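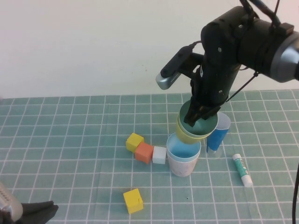

주민 문화회관 운영 모임 회의록 (9월)

참석: Amedeo Negri, Marlene Diekmann 외, 모두 여섯 명
시작: 오후 7시
기록: Marlene Diekmann

1. 지난 회의록 확인
지난달 회의록을 읽고 고칠 곳이 없어서 그대로 승인하였습니다.

2. 도서 교환 행사
여름 행사에 들어온 책은 894권입니다. 그중에서 118권은 아직 새 주인을 찾지 못하였습니다. Negri 씨는 남은 책을 Garier 마을 도서실에 보내자고 제안하였고, 모두 동의하였습니다. 운반은 Wadano 운송에 문의하기로 하였습니다. 견적은 다음 회의 전까지 받습니다.

3. 가을 안내지
안내지를 약 1000부 인쇄합니다. Hivden 인쇄소의 종이 견본 두 가지를 비교하였고, 얇은 쪽을 선택하였습니다. 독일어 쪽의 번역은 Diekmann이 맡습니다. 한국어 문장은 제가 쓴 것이라서 다른 분이 한 번 더 읽어 주시기를 부탁드렸습니다.

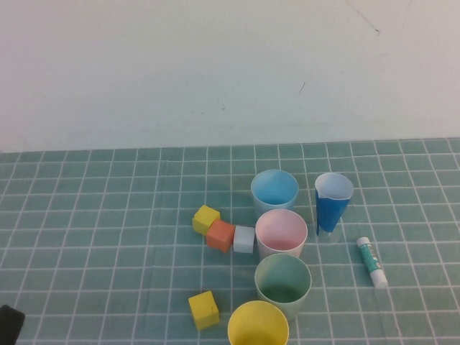 사진: 격자무늬 깔개 위의 색색 컵

4. 2층 난방
Gatti 설비의 점검 결과를 아직 받지 못하였습니다. Negri 씨가 다시 전화하기로 하였습니다. 창문 쪽 자리가 춥다는 의견이 있었으므로, 결과가 올 때까지 독서 모임은 1층 작은 방에서 합니다.

5. 기타
열쇠 보관함의 번호를 변경하는 일은 다음 회의에서 논의합니다.

오후 8시 40분에 회의를 마쳤습니다.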